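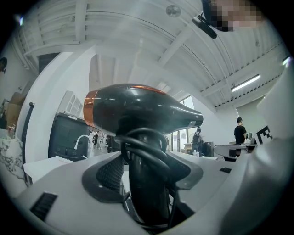
Slide 1: hair dryer held by the handle, cord looped round it.

Good afternoon, and thank you all for coming back so promptly after lunch. (Wait for the doors.) I'm going to talk about Goltik, our study of how well a robot learns to handle household things when the teaching is done by people carrying a gripper in the hand.

We chose the hair dryer because it's such an awkward thing to get hold of — smooth and bulbous on top, with a cord that goes wherever it pleases. We gathered 2921 demonstrations at Udlow and kept 2000 for training. Another 201 were set aside for testing, and I'll come back to those, so do hold me to it if I forget!

Slow down at this point. The main result is that varying the starting grip helped far more than simply adding repeats of the same one.

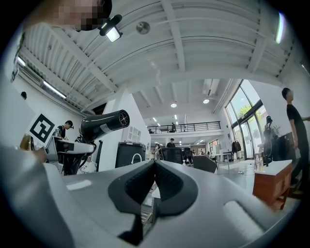 Does the robot need the same gripper as the person?
It needs fingers of the same shape and the camera in the same spot, but the arm behind them can be quite different.

Next, the Kisivham comparison, where we moved to a new room and lost up to 11 points of success. Mention the lighting, then go straight on to the failure table.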